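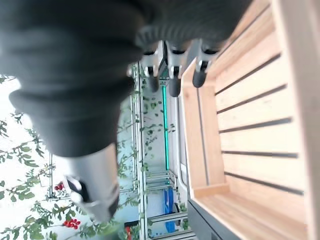

4. Picking setup, Jemura control app

4.1 Open Perception, load the Pruneo profile. Wrist view first, then head. Wait for both to say READY.
4.2 Set target class to grapes. Left hand stays open, right hand does the reach.

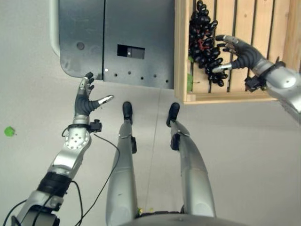

4.3 Grip force 3. Not higher — berries are soft. Press Close.
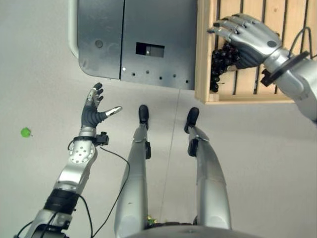 4.4 Save the run log before you hit Reset.

CAUTION: E-stop in reach at all times. Dont edit limits while the arm is live.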